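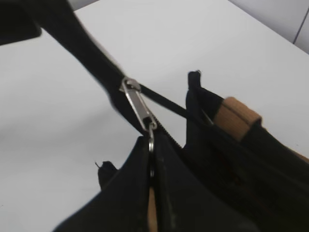
Our last petition was turned back over page numbering and a missing circulator statement, one customer wrote to us, and we would like to know whether Pledora checks for those before filing day. It does. Both items are part of the standard intake review described under Sheet Control.

Pledora Petition Management System
Supplied by Cladorix

Pledora is a records system for groups that circulate local ballot petitions, nominating petitions and requests for public hearings. It consists of pre-numbered signature sheets, a desktop program for entering and checking signatures, and a filing binder. The system is sold to civic groups, student associations, neighborhood councils and campaign offices.

Sheet Control
Every signature sheet carries a serial number printed at the upper right. Sheets are issued to circulators in packets of 40, and the program keeps a record of each packet until it is returned. A sheet that comes back without a completed circulator statement is placed on hold and does not enter the running total.

Signature Review
Entered names are compared with the voter list supplied by the local election office. The program marks duplicate signers, addresses outside the district and dates that fall before the start of circulation. The reviewer makes the final decision on each line, and the reason is stored with the record.

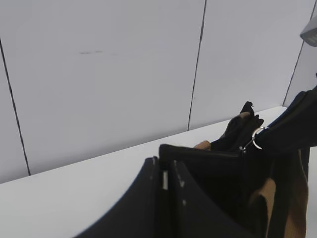 White wall panels with dark seams.

Sample Report
The sample report included with the program covers a petition to place a transit question on the Rondarier town ballot.
Signatures entered: 1,287
Signatures accepted on review: 1,219
Reports may be printed by circulator, by precinct or by date of signing.

Filing Binder
The binder holds the original sheets in serial order, with a cover page and an index. A second index may be printed for the group's own records. Users should confirm binding and cover page rules with the office where the petition will be filed, as these differ from place to place.

Program License
Each license covers 2 computers for one petition cycle. Additional computers may be added at the time of purchase or later. Licenses ordered in August are valid through the end of the following cycle.

Not Included
Voter lists, legal review of petition language and notary services. Groups that need the text of a petition prepared in more than one language may order the Sarkar sheet set separately. It uses the same serial numbering and works with the program without changes.

Ordering
Orders are accepted by mail or through the account page. Printed sheets cannot be returned once serial numbers have been assigned.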